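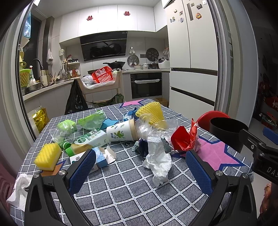
Hi, I'm Debora Piras, and I'm looking for people in and around Bultdale who'd like to spend an hour sorting household trash with me in April. Snack wrappers, paper cups, fruit nets, tissues, cartons, old sponges — the stuff that piles up on a kitchen table and makes you stop and think, wait, which bin?

I run a small project called Oton. We're writing a plain sorting guide that will go out to 800 homes, and before it gets printed I want to see how real people handle the tricky pieces. Does a bottle go in with its cap on? What about clear plastic wrap, or a paper cup?

You'd come to our kitchen on Farina Street, clear a messy table into bins, and talk to me about what you picked and why. Figure on roughly 50 minutes, plus coffee (good coffee, I promise!). You get $45, paid the same day.

I need adults 18 and up, and I'd love a mix: big families, folks who live alone, people who compost everything and people who toss it all in one bag. You don't need to know the rules. If you work in waste hauling or recycling, please sit this one out.

We have gloves in all sizes. The kitchen is on the ground floor, and kids are welcome to come along and play next door.

To sign up, leave your name and a phone number at the front desk of the Kultovard building, Room 57, any time before 6 p.m. — I'll call you back to set up a time.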